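The Long Road to a Tidy Living Room

By Adi Sembiring

Si-eun Na keeps a list of chores taped to the wall of her office at Lernotik. It started with 17 entries when the company was set up, and one more was crossed off in November. The ones that are gone include wiping a flat counter and moving cups from a rack to a shelf. Folding a fitted sheet is still there. So is a line that reads, in full, "put the small stuff away."

"People ask about the sheet," Na said. "The small stuff is worse."

Machines have done repetitive work in factories for a long time, and they do it well when the part arrives in the same spot every time. A home does not work that way. Neither does a lot of shop-floor work, as it happens. At Drellari, a packing firm that handles gift sets and mail orders, the fixed arms on the main line seal cartons all day. The mixed-goods bench at the other end of the building is still staffed by people. Yoon-hee Yoo runs that bench. She has tested three picking systems in the past few years and sent all of them back.

"They were fine with boxes," she said. "Then we gave them what we sell."

What Drellari sells comes in bags, tubes, tins and clear plastic. Yoo said the last system on trial could pack 700 orders in a shift as long as every order was one carton of one size. On real orders it stopped so often that a worker had to stand next to it.

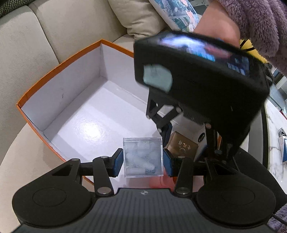 Clear plastic is a sore point for nearly everyone in this field. Depth sensors look through it or bounce off it, and the software is left guessing where the walls are. A person working with a hand-held gripper has no such trouble. The two fingertips go to either side of a small see-through case, blue pads against the plastic, and the lid line and edges are plain enough to the human eye even with a white box bottom shining underneath. Ehab Morsy, who trains the control software at Lernotik, collects this kind of handling from people because he has not found a good way to write it down as rules. How hard to squeeze, where to hold, how far to tilt: a person settles all of it without thinking.

His current model learned from 973 recordings of small objects being picked up and put somewhere else. It does well with cardboard. With clear cases it drops or misses more than Morsy would like, and he declined to give a rate until the next round of tests is finished.

Soft things are next on his list. A sweater or a throw has no fixed shape, and it can hide whatever is lying under it. Two-handed work is hard too, even when each hand has an easy job, as the arms have to stay out of each other's way in a tight space.

Radymyr Lysenko takes a cooler view. He repairs warehouse equipment in Ondcombe and has seen plenty of machines arrive with big promises. He thinks the first useful home robot will do one or two jobs and cost as much as a used car. Laundry from the basket to the washer, maybe. Dishes out of the rack.

"I'd buy one that picked up after my kids," he said. "I wouldn't buy one I had to pick up after."

Yoo has agreed to another trial at Drellari. The new system, called Ha, will get one corner of the mixed-goods bench and 16 products, four of them in clear packaging. She chose those four herself.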